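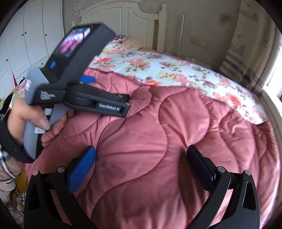 The bed, plaid sleeve in attendance.

8 May 2023

I have been making beds since I was tall enough to be blamed for them, and I'm still not good at it. The doona is the trouble. It goes into its cover like a cat into a carrier, and by the second night it has slumped to the bottom corner and set hard, leaving me under two thin layers of cotton with all the warmth down at my ankles.

Ho-yin Lo swears by the burrito method. You turn the cover inside out, lay the doona on top, roll the lot up like a sleeping bag, then tuck the ends through and unroll it. I've watched Ho-yin do it in the time it takes the kettle to boil. My own attempt last week took over 53 minutes and I finished with the buttons on the inside. I slept in it anyway. Buttons are fine if you don't roll over.

Then there's the fitted sheet, which I bought at the homewares place in Fistivthorpe because the one in Undale only had king singles. It was sold as "deep wall". It's so deep I could fit a second mattress in there. There's a good handful of spare sheet on each side, and I shove it under with the flat of my hand every morning – and every morning it has worked its way back out and gone on a little holiday toward the wardrobe.

Pillows I've given up arranging. I own 6, sleep on 2, and the rest spend the night on the floor so they can be put back for the benefit of no visitors at all. My sister in Kurkurbridge irons her pillowcases. We don't discuss it.

What has improved things is washing the lot on a Monday instead of a Sunday, when the line is free and I'm not hanging sheets at dusk in a jumper. Flannelette takes forever at this end of May. I brought the last set in a touch damp and draped it over the bedroom door, where it frightened me at about two in the morning.

Next job is the blanket box, where there's a valance I have never used and don't intend to start on. If anybody wants it, it's a queen.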